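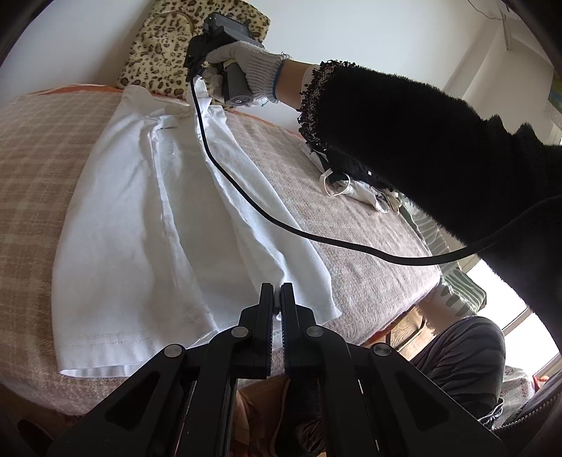 Vaughn Marchetti
Fold it in thirds lengthwise and stop there. Your drawer is 7 inches deep, and anything fancier will spring open by morning.

Original post by Savita Agarwal
I own more T-shirts than a person with one torso needs, and they come out of the dresser creased across the chest. I tried rolling. They look like I slept in a mailbox. What are you all doing?

Shanti Mathur
Rolling works if you smooth the shirt out on the bed first and don't cram. Mine stand up in rows - 15 to a drawer - and the creases drop out after an hour of wearing. I did this for a move to Gakstead and only ironed one, for a funeral.

Omprakash Negi
hangers

Savita Agarwal
Thanks all. Doing thirds tonight. Omprakash, my closet rod came down in December and took the shelf with it.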